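Garment Care and Presentation
Unit 4: Handling, Closing and Folding Zippered Outerwear
Course Handout

This handout accompanies the fourth unit of the course and should be read before the practical session. It covers zippered sweatshirts, light jackets and similar garments that open along the full length of the front. Participants who have completed Unit 3 will already be familiar with the flat fold for pullovers; the present unit extends that method to garments in which a rigid fastening runs through a soft fabric.

Participants are expected to bring one zippered garment of their own to the session. A hooded garment is preferred. The remaining materials are provided at each table.
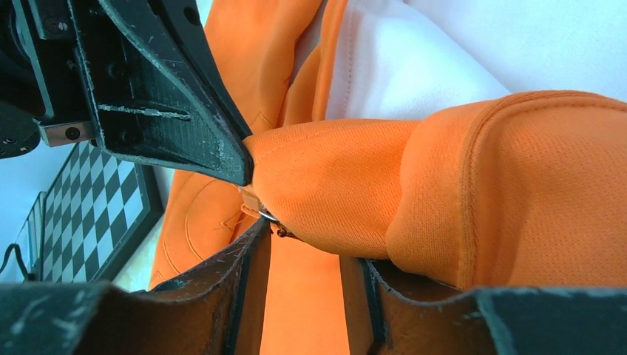 Prepared by Pallavi Rawat, Course Instructor
Reviewed by Masaru Ebihara
Issued Fri 14 November

1. Purpose of the unit

A zippered garment that has been put away open loses its shape faster than one that has been closed. The two front panels slide over each other, the hem twists, and the zipper tape takes on a wave that can be difficult to press out later. On a shelf, the fault shows as a stack that leans to one side. On a hanger, it shows as a front edge that curls outward.

By the end of the unit, participants should be able to lay out a zippered garment squarely, close it without straining the fabric, and fold it to a given width. They should also be able to recognize a garment that ought not to be closed until it has been repaired.

2. Terms used in this handout

Tape: the woven strip on each side of the zipper, sewn to the front edge of the garment.

Teeth: the interlocking parts attached to the tape. They may be metal or molded plastic, or they may take the form of a continuous coil.

Slider: the part that travels along the teeth and joins or separates them.

Pull tab: the piece attached to the slider and held by the hand. Pull tabs are made of metal, cord, rubber or plastic, and some garments have a second piece added for easier grip.

Pin and box: the fittings at the bottom of an open-ended zipper. The pin is the narrow end on one side. The box is the socket that receives it on the other.

Top stop: the small fitting at the upper end of each tape that keeps the slider from running off.

Placket: a strip of fabric behind or over the zipper. Not every garment has one.

3. Laying out the garment

Clear the table and wipe it down. A pale cloth or cover is recommended under the work, as loose threads and lint are easier to see against it. Smooth the cover before placing the garment on it; a ridge underneath will be felt through the fabric and may be mistaken for a fold in the back panel.

Place the garment face up with the hem toward you. Take hold of both side seams at the hem and draw them gently apart until the back panel lies flat. Move up the body and repeat the motion below the armholes. The sleeves may rest wherever they fall at this stage, provided that neither one crosses the front opening.

Open the hood and let it lie above the neckline. A hood that remains tucked under the shoulders raises the upper end of the zipper and makes the two sides appear unequal in length. Drawstrings, where present, should be brought to the outside and laid away from the teeth.

Knitted fabrics require additional patience. A jersey or mesh knit will stretch when drawn sideways and will then creep back, so the panels should be released and allowed to settle before their alignment is judged. Woven fabrics hold their position once placed but show creases more readily. 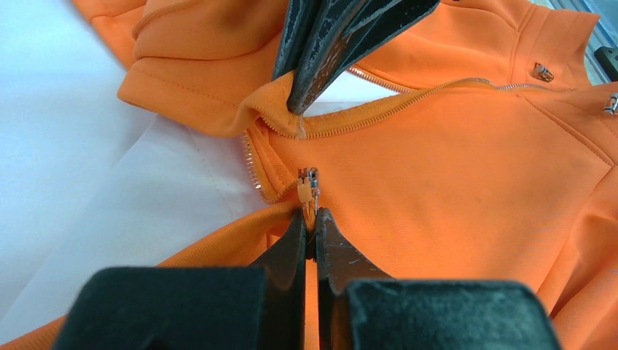 4. Closing the zipper

Closing a zipper on a table differs from closing it on the body. When a garment is worn, the shoulders carry the upper end of the fabric and the hand has only to pull against that weight. On a table nothing holds the upper end, and an upward pull on the tab tends to drag the whole front panel with it. Both ends of the work must therefore be controlled.

The procedure taught in this course is as follows.

Step 1. Bring the two lower ends of the zipper together at the hem. Check that neither tape is twisted.

Step 2. Lower the slider fully onto the box. Insert the pin through the slider and into the box until it will go no further. The most frequent cause of a misaligned zipper is a pin that has been only partly seated.

Step 3. Hold the bottom of the zipper with one hand and raise the slider a short distance with the other. Stop and inspect the first teeth. If they have not joined evenly, lower the slider and begin again.

Step 4. Move the holding hand to whichever part of the zipper needs to be kept straight. For the lower section this will normally be the hem. As the slider approaches the chest, many people find it easier to hold the fabric near the neckline and keep light tension along the tape.

Step 5. Raise the slider in an even motion, keeping the pull in line with the teeth. Do not pull toward the ceiling, as this lifts the tape and opens a gap ahead of the slider.

Step 6. Stop below the collar. For storage, the slider should rest a short distance under the top stop unless the label or the supervisor directs otherwise.

The fabric is to be held beside the teeth and never across them. A fold pinched over the track will be drawn into the slider, and a thin knit can be damaged in a single movement. If fabric does become caught, do not force the slider in either direction. Hold the slider still, ease the trapped cloth out sideways a little at a time, and then back the slider down until it moves freely.

5. Garments that should be set aside

Participants should not attempt to close a garment if a tooth is missing, if the tape has come away from the front edge, or if the slider joins the teeth ahead of it but leaves them open behind. Place the garment in the repair tray with a completed slip. The slip asks for the position of the fault, measured from the hem, and for a short description in plain words.

A stiff zipper is not necessarily a faulty one. Lint along the tape should first be removed with a dry, soft brush. Isamu Takeda will show the use of the brush during the practical session. Oils and sprays are not used in this course because of the risk of staining.
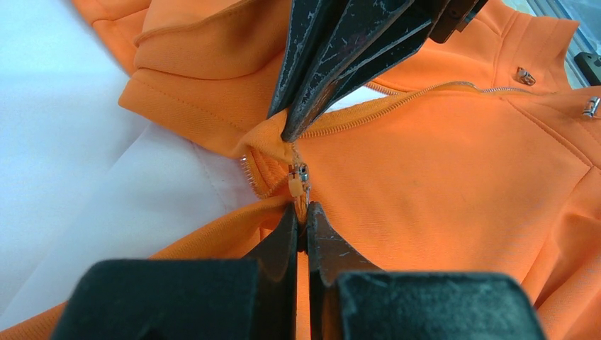
6. Folding after closure

Once the zipper is closed, smooth the front from the center outward with the flat of the hand. The line of the zipper should run straight from the hem to the neck. If it bends, the fault is usually in the back panel, and the garment should be lifted at the shoulders and laid down again.

Turn the garment face down. Fold one side toward the center line and lay the sleeve back down the length of the body. Repeat on the other side. The two outer edges should be parallel. Fold the hood down over the shoulders and flatten it with the palm, taking care that its seam lies along the center.

Bring the hem up toward the neck in a single fold for shelf storage, or in two shorter folds for a drawer. Avoid placing a fold directly on the slider, where the hard edge will mark the fabric on either side. Turn the finished garment face up and check that the zipper is centered.

7. Practical exercise

Work in pairs. One participant carries out the layout and closure while the other observes and completes the record sheet; the roles are then exchanged. Each participant should complete the full sequence on a knitted garment and again on a woven one. Speed is not assessed in this unit.

The record sheet asks for the following:

Type of fabric and type of zipper
Condition of the zipper before work
Where the holding hand was placed during each stage
Any point at which the slider stopped, and the action taken
Appearance of the front after closure
Final width of the folded garment

Entries should be made during the exercise and not from memory afterward. Record sheets are to be handed to Kenta Kinoshita before leaving the room. Participants who miss the session may arrange to complete the exercise at a later date, but no later than the end of June.

8. Preparation for the next unit

Unit 5 deals with buttons and snaps. Please read the section on button stands in the course reader and bring a shirt with a full front opening. The written assignment for the present unit is a statement of no more than 200 words describing one difficulty met during closure and the way in which it was handled.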